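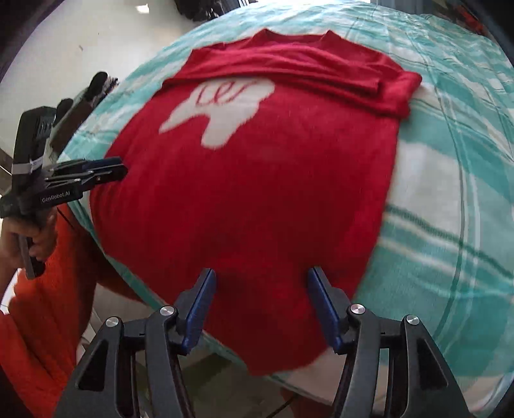 Bedroom walk-through for the Kenum guest house, done Dec 8, 2025, and I have to say it was a pleasure this year! Milovan Nikolaidis went ahead of me with the flashlight and I kept the list. We check soft furnishings first, and that means every blanket and throw gets pulled well clear of the heater. The teal-and-white checked one on the bed with the red T-shirt is the kind I mean: keep all of it, edges included, on the mattress.

## Smoke and heat

- [x] **Smoke alarm, upstairs hall** – Loud and clear. New battery in.
- [x] **Smoke alarm, back bedroom** – Works great now that it's off the beam.
- [ ] **Heater clearance, front bedroom** – Chair is too close again. Larasati Tambunan will move it to the landing.
- [x] **Heater cords** – All 4 plugged straight into the wall. Wonderful, last January we had two on power strips.

## Ways out

- [x] **Windows open fully** – Yes, even the sticky one! Whoever waxed the track, thank you.
- [ ] **Stair rail** – Bottom bracket wobbles. Needs longer screws.
- [x] **Night lights** – 5 in place, all working.

## Water and wiring

- [x] **Bathroom outlets** – Tripped and reset fine.
- [ ] **Water heater** – Set too high. Turn down, test at the tap the next morning, write the reading on the card.
- [x] **Lamp bulbs** – Nothing over the marked wattage.

## Comments

Three open items, which is our best list so far. Bernice Atinga has the screws – please check the rail with your full weight on it before you tick the box. Zahira wants a second flashlight for the linen closet and I'm all for it.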